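Bassist wanted: Jerport (progressive hard rock, original material)

Jerport, formed in 1997, seeks a permanent bass player for live work and for the recording of a fourth studio album. The position is open following the completion of the "Birngate" sessions, on which bass parts were tracked by guitarist Torben Hinrichs.

Requirements: five-string instrument, secure playing in odd meters, backing vocals in the baritone range. Applicants should be able to learn a set of 10 songs from charts and demo recordings before the first full rehearsal. Most of the set is tuned down a whole step. Two songs are played to a click with in-ear monitoring.
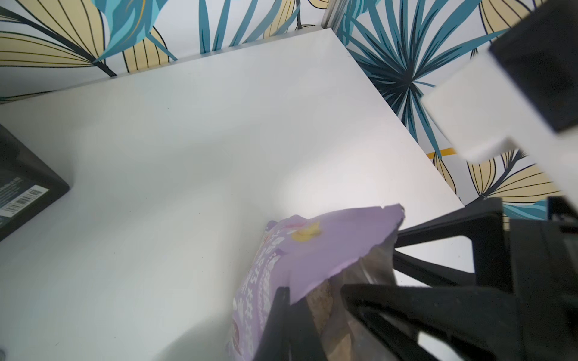
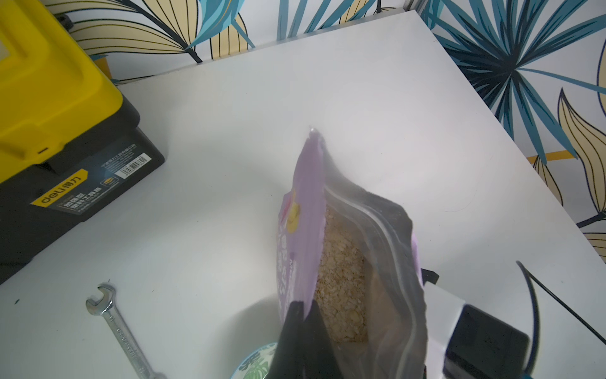 Rehearsals are held weekly in Marau and last four hours, with one break. The room has a 106-key controller rack for keyboards, a house drum kit and a bass cabinet rated at 8 ohms; bring your own head, cables and tuner. Food is not provided, so pack something that keeps, such as a resealable bag of rolled oats. Parking is behind the building, and load-in is by the side door.

Live schedule: four club dates and one open-air festival in July. Fees are split equally after travel costs. Album sessions will follow at Tomić Studio, with bass booked for the first three days. Session time is paid separately at a flat rate.

To apply, send two recordings (one with a full band, one bass only), a short list of previous bands and your available evenings to Wiebke Wunderlich, who handles bookings for the group. Files should be WAV or MP3, no larger than 40 MB in total. Closing date: 13/05/2021. Selected players will receive charts for three songs and an audition time by email.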